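Right, the grant money has landed and I've got a kit budget to spend by the end of January. I said I'd do this in public so here we go. Thread on buying a gripper when you're a small lab with a small purse

The pot is £2083. Sounds like loads until you start asking for quotes! It has to cover fingers, fingertip pads, spares, cables and whatever the postage people decide they fancy charging us this time

What we want it for is soft stuff. Towels, fleece, cuddly things, anything that flops. Hard boxes are easy and every sales page is full of them, so ask the seller for a go with your own fabric before you sign anything. Rusley said yes straight away. Brornura wanted to send me a brochure (I have the brochure)
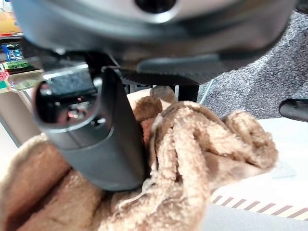
Fingertips are where I got the budget wrong last year. I put down one set and thought that was plenty. Pads wear, fluff gets into everything, and a new set is £260 – so this time I've planned for 3 sets and I'm sleeping better for it

Mitali Biswas asked whether we should just buy secondhand. I'm tempted! The arm we looked at in Gondport was a lovely price but the controller needed a licence the seller couldn't pass on, and once I'd added that in we were over. If you go that way, get the licence bit in writing first

Also please, please budget for your own time. Swapping a gripper over sounds like an afternoon. Chaminda Begum and I put 2 days in the plan for fitting and setting up and I still think we're being cheeky

Things I forgot on the first spreadsheet: the mounting plate, VAT (yes, really), a longer cable, and somewhere to keep the spares that isn't my desk drawer

Where I've got to – Rusley for the gripper if the quote holds, pads from whoever has them in stock, and anything left goes on more fabric to practise with. Charity shops are brilliant for that by the way, bags of old fleece for pennies

Quote is due Tuesday. If anyone has bought from Gunawardena and had to send something back, how was it? Their returns page is one line long and I'm a bit nervous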